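# Küchenschublade

Die **Küchenschublade** ist ein nach vorn ausziehbarer, oben offener Kasten in einem Küchenmöbel. Sie dient vorwiegend der Aufbewahrung von Besteck, Kochgerät und Vorräten.

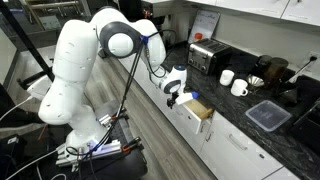 Von der Schublade im engeren Sinn unterscheidet die Fachsprache den Auszug, dessen Seitenwände niedriger sind als die Front und häufig durch eine Reling ergänzt werden. In der Alltagssprache werden beide Begriffe meist gleichbedeutend verwendet.

## Geschichte

Ausziehbare Kästen waren in Truhen und Kommoden lange vor ihrer Verwendung in der Küche verbreitet. Mit dem Aufkommen der Einbauküche im 20. Jahrhundert wurde die Schublade zum festen Bestandteil des Unterschranks. Die Möbelhistorikerin Birthe Fogh führt die Anordnung der Besteckschublade unmittelbar unter der Arbeitsplatte auf Bemühungen zurück, Arbeitswege zu verkürzen.

## Aufbau

Eine Schublade besteht aus Boden, Seitenwänden, Rückwand und Front. Ältere Ausführungen laufen auf Holzleisten, neuere auf Rollen- oder Kugelführungen. Beim Teilauszug bleibt der hintere Bereich im Korpus verborgen, beim Vollauszug ist der gesamte Innenraum zugänglich. Dämpfer bremsen den Kasten kurz vor dem Anschlag ab.

Der Hersteller Plateo bietet Schubladen in einer Breite von 400 mm an, deren Führungen für eine Last von 40 kg ausgelegt sind. Das Programm Aronlow desselben Unternehmens umfasst Fronthöhen von 100 und 310 mm.

## Siehe auch

- Kommode
- Unterschrank
- Besteckeinsatz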